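Teaching by Hand: Collecting Demonstrations Outside the Lab
Speaker notes, Maritza Nina
Plistlow meetup, 25 minutes plus questions

Slide 1. Title

Say hello, say where I work (Etstead, the manipulation group). Mention that the slides will be posted and that people can interrupt.

I want to talk about how we show a robot a task. I will spend very little time on the learning side. Most of what went wrong for us in the first year went wrong before any training started.

Slide 2. Three ways we have tried

Kinesthetic teaching: you hold the arm and move it through the task.
Teleoperation: you sit at a station and drive the arm from a second, smaller arm.
Hand-held gripper: you leave the robot at home and carry only the gripper, with a camera on it.

Ask for a show of hands on who has used each one. Wait for it. If most people have done teleop, go fast through slide 4.

Slide 3. Moving the arm by hand

We started here because the arm we had came with a free-drive mode. You press a button on the wrist and the joints go slack enough to push.

Good for: single motions, fixed waypoints, teaching a new person what the arm can reach.
Bad for: anything with two hands, anything quick. Your own arms end up in the camera view, and the policy then sees arms in training that are missing when it runs.

Tell the drawer story. We taught a drawer opening this way and every demo had my sleeve in it. The policy did fine as long as I stood next to the robot and badly when I went to lunch. Keep this short, it always gets a laugh and then I lose two minutes.

Slide 4. Driving it from a station

The Smadi station is the one with the two small leader arms. PLAY CLIP 1 (no sound).

Points to make:
The operator only sees what the cameras see, so the data has no hidden information in it. That is a real advantage.
There is almost no sense of touch. New operators squeeze too hard and put things down from too high up.
It takes practice. Our operators needed 8 sessions before we kept their recordings.
The whole rig has to be in the room. We moved it to another building once, in August, and lost most of the day to cables and calibration.

Over the whole teleop project we kept 1,666 demonstrations. Every one of them was recorded in the same room, on the same table, under the same ceiling lights. Pause here. This is the reason for the rest of the talk.

Slide 5. What the same room does to you

Show the plot. Left bars are the training room, right bars are the kitchen down the hall. Don't read the numbers out, people can see the drop.

The policy had learned the task and it had also learned our table. When we changed the table surface from matte to shiny, it started reaching for reflections. We tried adding color changes and blur in training. It helped a little with lighting and did nothing for the reflections.

Slide 6. The hand-held gripper

Hold up the Jurgate gripper and pass it around. Ask for it back before slide 9, it has walked off before.

The fingers match the ones on the robot in shape and in how far they open. The camera sits in the same place relative to the fingertips on both. If either of those is off, the recordings are much less useful, so we check them with a printed jig at the start of each session.

You squeeze the trigger and the fingers close. The motion of the hand is recovered from the video afterward. There is no arm, so there is also no arm to tell you that a pose is impossible. People reach behind a jar with their elbow up by their ear and it feels natural. The robot can't do it. We filter those out later, and we now show collectors a short video of the robot's reach before they begin.

Slide 7. Working in real homes

What you get from a home that you don't get from us: other people's furniture, other people's stuff, windows.

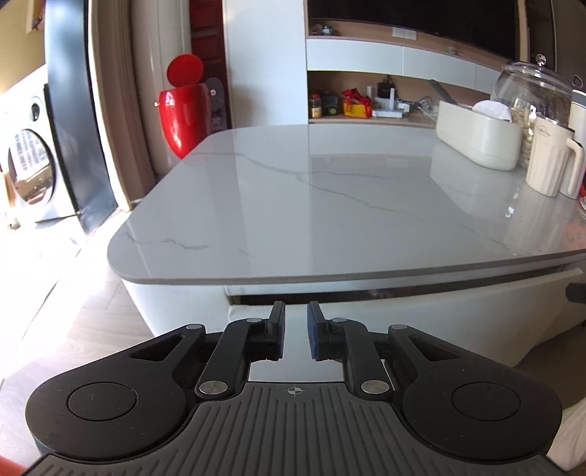
Gripper view over a polished table, fingers open and nothing held yet.

Talk through what matters for the robot. The tabletop is glossy, and both the cabinets and the containers show up in it as reflections. Sunlight on the floor at the left has gone to pure white. There is a clear jar with a clear lid, a hard object for depth sensors and not easy for plain cameras either. The fingertips are at the bottom center with the gap between them in plain view, and we want that at the start of every recording.

Ask the audience where they would put the fingers on the mug. Someone will say the handle and someone will say the rim. Both are fine. The trouble comes when a collector switches between the two for no reason, and the policy averages them and goes in between.

Slide 8. Instructions we give collectors

We used to hand out four pages. It is now one card:

Start with the gripper still and open.
Do the task at the speed you would use if you were a bit tired.
If you drop something, finish anyway and mark the recording.
Keep your other hand out of view.
Move the objects between recordings, even if it feels silly.
Stop after 9 recordings and take a break.

The break line was added after we looked at error rates by time of day. Collectors get faster as they go, and they also start cutting corners — they close the fingers before they are lined up and let the object slide into place. A person can feel that happen and fix it. The robot can't.

Slide 9. Cleaning up

GET THE GRIPPER BACK.

We have 3,104 hand-held recordings so far that passed the filters. The main reasons for throwing one out:
Tracking lost, usually from a blank wall or a very quick turn.
Pose outside the robot's reach.
Fingers hidden behind the object for most of the grasp.

Polished tables are a risk for tracking as well. A reflection moves differently from the surface it sits on. What helps is a slow sweep of the whole room before the first task, so the map has corners and edges in it that stay put.

Slide 10. Which one to use

If the task needs force, or the robot's own joints matter, use the station.
If you need many places and ordinary objects, carry the gripper.
If you want to teach one waypoint by four o'clock, push the arm.

We still use all three. The best policy we have was trained on hand-held data first and then on a small set from the Smadi station — mostly to correct timing, as the robot is slower than a person's wrist.

Slide 11. Questions

Likely ones:
Cost of the gripper. Printed parts plus the camera. Send them to the parts list.
Can we have the data? Not yet, we are still going through permissions with the households.
Two-handed tasks? Yes, with two grippers, but syncing them is a pain. Offer to talk after.

If there is time left, play clip 2, the failed jar lid. Leave the contact slide up at the end.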